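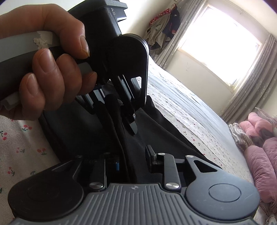

51 shares · 7 comments

Grip goes first. Ask anyone in Wistondale who picks pears past sixty. Jars, then door keys, then the ladder. September is the worst of it – cold mornings, long rows, thumbs that won't close.

The clinic on Illero Street started a hand class two winters back. Putty, rubber bands, a bucket of dry rice. Boring stuff. People kept comming anyway.

Class is at 7 in the morning, before work. Costs nothing. The growers' co-op puts in $500 a season, which covers the putty and coffee and not much else.

Does it help? Depends who you ask. One picker told me she can open her own pickles again. Another quit after a week, said his hands were fine, went back to taping them.

Next round starts after harvest. Bring a towell.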